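The Lunch Table

Armelle Boyer had forty minutes before her sister came for the boy, and he wanted to play restaurant again.

He had played it every afternoon since the move to Cundley. The apartment was still half in boxes, but his kitchen things had been unpacked first, before the real plates, and they lived on the white table by the window. Armelle had found the table at a yard sale. It had holes drilled in the top and the man selling it did not know what they were for. The boy said they were drains.

"Are you open?" she asked.

"We open at two."

She looked at the clock on the stove. It was ten after one. She sat down on a box marked WINTER and waited.

He was four and he took the work seriously. He talked while he did it, mostly to himself, in the voice his grandfather used when he was fixing a faucet. Then he said it was two o'clock and she could come over.

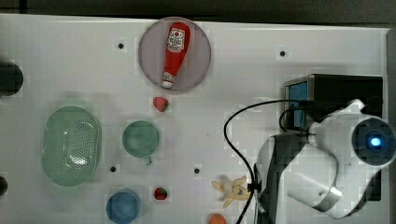
Page 2

"What's good today?" Armelle asked.

"Ketchup."

The red bottle lay across the plate with its white tip pointing down and to the left. He had given it the whole plate.

"Ketchup and what?"

"Just ketchup. The strawberries are for after."

There was one strawberry just below the plate and another farther down, by the bowl. She asked if she could have them in the colander, washed. He thought about this and said no, the colander was resting.

She picked up the bottle and pretended to pour it into her mouth. He watched her closely to see that she did it right. When she put it back she laid it straight, and he reached over and turned it on the slant again.

"How much do I owe you?"

"Three thousand."

"That's a lot for ketchup."

"It's from far away," he said.

She counted it out on his palm with her finger. He closed his hand and put the money in his pocket.

Ayten Eren from across the hall knocked then, with a package that had been left at her door by mistake. She stood in the doorway and looked past Armelle at the table.

"Is he serving?" she asked.

"Until my sister gets here."

Ayten took off her shoes. She was on her lunch break from Texier and still had her badge on. She got down on her knees on the floor by the table and folded her hands.

"I don't have any money," she told the boy.

He looked at her for a while. Then he picked up the strawberry nearest the plate and held it out to her.

"You can pay tomorrow," he said.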